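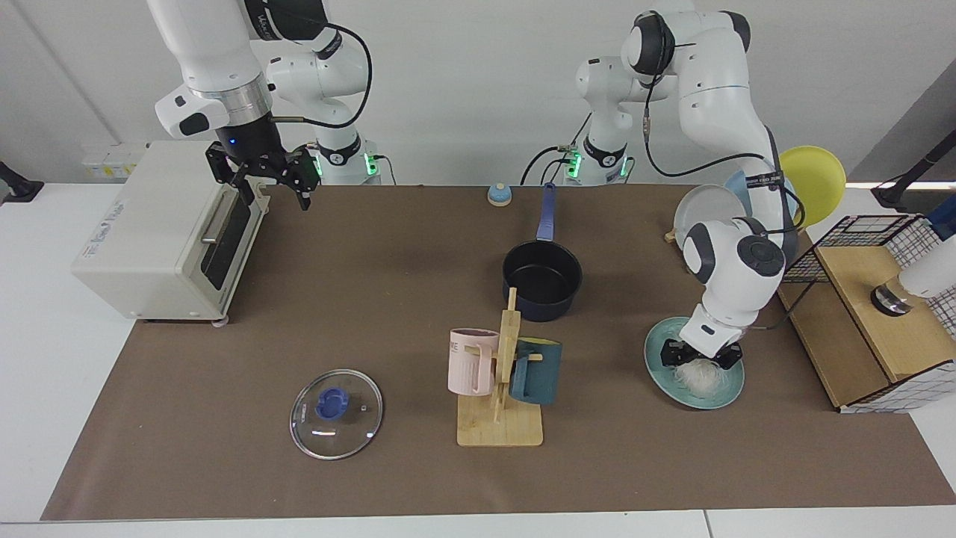

Toaster oven at the left end of the long table.

Nernard Community Cookbook: progress report to the Pacheco Fund
Aug 11, 2019
Prepared by Beverley Haworth

Where we are

You gave us money to collect recipes from the older households of Nernard before they went the way of the bakery. We promised you 80 recipes by summer. We have 300, of which 14 are for the same potato salad. Each of the 14 families has asked, in confidence, that we leave out the others.

Konrad Domański has finished the first round of home interviews. His notes are excellent and his handwriting is a separate project. He reports that most cooks do not measure anything and regard the question as a little rude. One gave the quantity of flour as "until it looks right," then declined to say what right looked like.
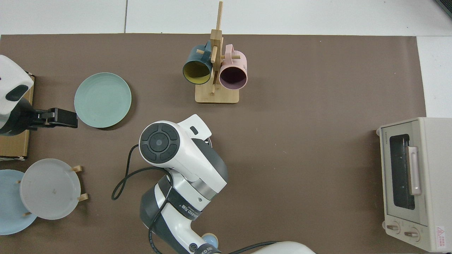 We have settled on a house rule for cases like that one. Freya Penrose cooks the dish as told, writes down what she used, and takes the result back to the family for a ruling. Two dishes have passed on the first try. The plum dumplings are on their fourth, and relations are cordial.

Gemma Haslam has the dessert chapter in page layout. It is longer than the soups, meats and vegetables put together, and we see no honest way to fix this.
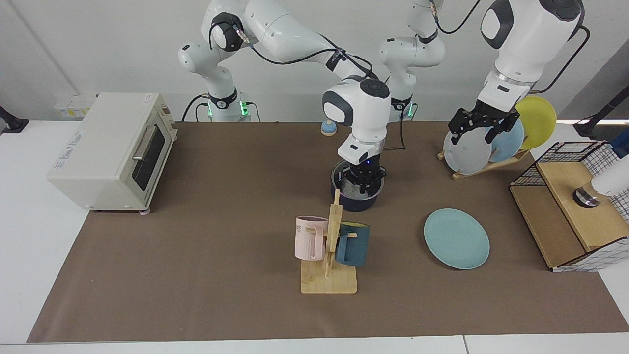

Money and schedule

Printing is the one line over budget. The quote from Zatenon came in higher than the one in our application, mostly on account of the ring binding. We would like to keep the binding. A cookbook that won't lie flat gets propped open with a butter dish, and then you have a different book.

Mikkel Lund has moved what was left of the travel money to cover part of it. We ask your permission for this, having noticed that we should have asked first.

Proofs are due in October. Still open: the index, the cover, and the potato salad.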